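FOR IMMEDIATE RELEASE

Wernham High School Robotics Club Opens Its Virtual House to Other Schools

WERNHAM, 19 January 2019 – The Wernham High School Robotics Club has spent the fall and winter building rooms that exist only on a computer, and now it wants other students to come in and look around. The club's simulator, called Fumix, goes out free of charge this month to any middle or high school team that asks for it.

Fumix is a practice house for home robots. Students write a program, drop their virtual robot into a bedroom or a living room, and watch how it handles doorways, furniture and whatever happens to be lying on the floor. When it drives into the sofa (and in the first weeks it drove into the sofa a lot!) they fix the code and send it back in.

The project grew out of the after-school club but now takes in 2 classes as well. Computer science students work on the robot's steering and its sense of where it is, while the digital art class paints the walls, floors and wood grain. The art students set a house rule early on: every room has to have its own floor and wall colors, so that a program can't get by on what it learned in the last one. Some of those color choices are loud, and the club loves them.

By the end of winter break the students had logged 3,854 practice runs. The longest arguments have been over doors. A door standing open into a room can hide most of what the robot needs to see, and two teams solved the problem in completely different ways. One has its robot back up and look again from farther away. The other has it creep forward along the wall. Both versions are included in the release so that visiting teams can try them and pick a side.

Plants turned into a project of their own. Thin leaves and stems are hard for a program to judge, and the ninth graders who volunteered to model them ended up with a whole folder of potted varieties, from twiggy to spiky.

The club is also proud of how little equipment the work takes. Fumix keeps its textures small on purpose, so it runs on the same older laptops the students use for their essays. A $900 grant from the Jekia Community Fund paid for used memory upgrades and an external drive, and the school library has given the club a corner with enough outlets for everyone – a real luxury after a fall of shared extension cords.

Views from inside the Fumix rooms:

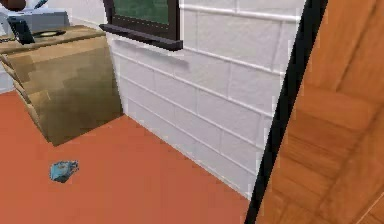 Chalkboard wall, with something blue and crumpled on the floor 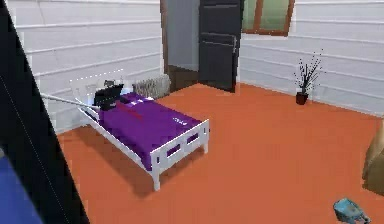
Bedroom with the dark door standing open
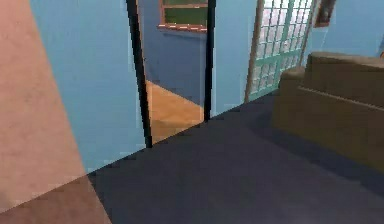 Brown sofa and a doorway to the next room 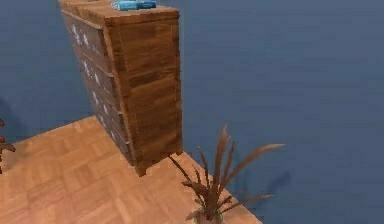
Chest of drawers and one of the spiky plants

Open Lab and Student Challenge

Teams from other schools are invited to an open lab in the Mahmoudi Library at Wernham High School at the end of January. Students will show how to load a room, place a robot and replay a run, and there will be laptops set up for anyone who wants to try it on the spot. No programming experience is needed to take part.

The challenge that follows is simple to describe: get a robot from one room to another without touching the furniture. The library can seat up to 300 guests for the final round, when the runs will be shown on the big screen and each team will talk through its code. Elementary school families are very welcome.

How to Get Fumix

Schools can request a copy through the Wernham High School main office. The package includes the rooms, a starter robot, both door programs and a short guide written by the students. Teams that build a new room are encouraged to send it back, and the club will add it to the next release in the spring.

###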